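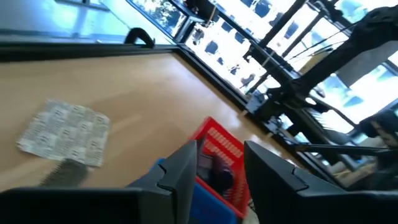

Lejla Georgiou objected at the pilot stage that color does very little work once a basket holds more than one kind of object, and that people sort by habit first and by color second. Her remark led us to revise the protocol. In the July pilot at Lirness, each basket color had been assigned a category before the session began, and participants were told the assignment. In the main study the assignment was left open.

3.2 Materials

Small household items were sorted on a wooden tabletop into open plastic baskets. Baskets with perforated sides were preferred to closed boxes, as the contents can be checked without tipping. Paper was treated as a separate class, following the Crabtree scheme.

Figure 2. Tabletop with black, blue and red baskets.
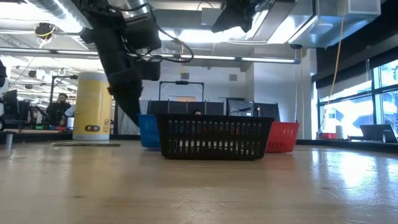

Each session lasted 25 minutes and was scored by 2 raters working independently. The full set comprises 675 placements. A placement was coded as consistent if the item went to the same basket as the previous item of its class, and as a correction if it was moved within 3 turns. Items left on the table at the end of a session were excluded. Disagreements between raters were settled by Dalal Mansour, using the written criteria from the Follitz study (Appendix B).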